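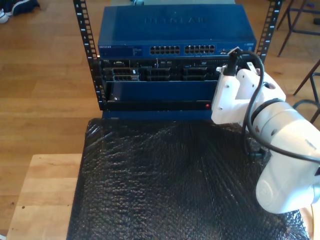
A robot arm holds a cable plug at a port on the server in the Saltolus test rack.

Plugging in a cable is hard for a robot because the gripper hides the port from view at the last moment. Natalia Olvera's group at Saltolus has the arm feel its way in. It presses lightly, reads the force at the wrist and shifts the plug until it slides home. In April the method seated 1,197 of 1,866 plugs. The group's older camera-only program managed 347. "Bent clips still beat us," Olvera said.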